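Search this notebook
Go

February, notebook, people pages

Back at the desk by 9:40 with bad coffee. Plan for the day was to finish the leadership bios for the Onbridge site and I got through most of it, so I'm writing down where things stand before I forget (Otis, you asked for this, so here you go).

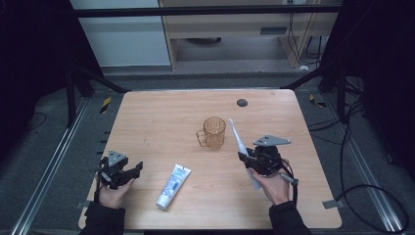
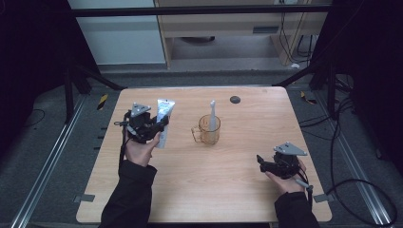 Filed under: Profiles / Executive bios

Started with Salma Morsy, the new finance head. She sent me her own draft and it's 1,204 words! Lovely stuff in there, the bit about doing her first audit in a flour mill made me laugh, but the page template holds maybe a quarter of that before it starts pushing the headshot off the screen on a phone. I cut it down twice. First pass lost all the mill material and read like a tax form, so I put the mill back and took out the list of seminars instead. Sent it to her at lunch. No answer yet.

Amr Shawky's was the easy one. He joined Prikden as a junior accountant and came over to Onbridge when the two offices merged, and he's run operations ever since. The old bio said he "oversees all aspects of operational excellence," and I have no idea what that means, so I called him. He said he signs off on the branch budgets and hires the branch managers. Great, that's what the page says now. He also wants his middle initial gone everywhere. I fixed it on the bio and the contact page but the press kit is still a scanned PDF and I can't touch it, need the original file from somebody.

Now the messy part. Mostafa Benmoussa has 2 start dates. The board page has him as chief executive from the spring and the newsletter has him starting in the fall of the year before. My guess is that the earlier one is when he was acting chief and the later one is when it became permanent, but it's a guess and I'm not putting a guess on the site. Left it as "chief executive" with no date for now. Samah Ragab has the board minutes and said she'd look tomorrow morning. If she confirms, the wording I'd like is: "He was acting chief executive before being confirmed in the role." Short and fine.

Also he's listed as sitting on 5 outside boards and I can only find four. The missing one might be Inley, which I thought had closed? Ask.

House style things I keep changing my mind on, so let me just pick:

Last name after first mention, no nicknames. Yes, even though everyone on the second floor calls Mostafa "Moose."

Present tense for the current job, past for everything else.

No "well known," no "renowned," no "visionary." Took out almost 30 of those today across the whole section, and most were in the Abdel Rahman branch pages, where every single manager was a visionary.

Degrees go at the end, school and subject only.

Oh, and the sort order is broken again. The page sorts by first name if the title field is blank, so Amr shows up above the chief executive and I got a slightly stiff email over it. Quick fix was typing titles in by hand. The real fix is Otis's, I put it on his list.

Still to do: Otis's own bio (you can't dodge this forever, Whitfield), the Inley question, the press kit file, and a new headshot for Salma, the current one is tiny and goes fuzzy when the page stretches it. Then links. Half of the old "read more" links go to the Prikden site and land on a page that says under maintenance.

4:15, Salma wrote back. She's fine with the short version but wants one seminar put back in. Put it back in.

We use cookies to remember your settings and see which pages get read. Accept / Manage choices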